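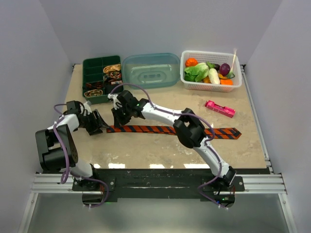 Lorna Rivera asks whether a silk tie can go through the same cycle as a cotton shirt. It cannot. Set the steamer for silk before hanging the tie, as described in this section.

Seltmont Garment Steamer > User Manual > Care of Small Items > Neckties

Search this manual Enter keyword

Overview Filling Neckties Descaling Error Codes

4.3 Steaming a necktie

1. Fill the tank to the 200 ml line with distilled water.
2. Turn the dial to LOW. The lamp blinks until the boiler reaches 100 °C.
3. Untie all knots and lay the tie flat, seam side down. Smooth it from the middle toward both ends.
4. Hang the tie from the clip by its narrow end.
5. Hold the nozzle clear of the fabric and move it downward in one pass.

CAUTION: Do not press the nozzle against the fold. Pressure flattens the rolled edge.

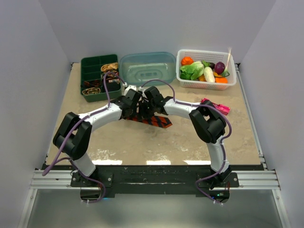
According to Vichien Intarasuk, striped ties should be tested on the back of the narrow end first, as dark dyes can bleed into lighter bands. Follow this advice for any tie without a care label.

6. Let the tie hang until dry to the touch.
7. Empty the tank.

NOTE: Code 2077 on the display means the tank is not seated. Remove it, wipe the gasket and refit. For scale removal, see Descaling.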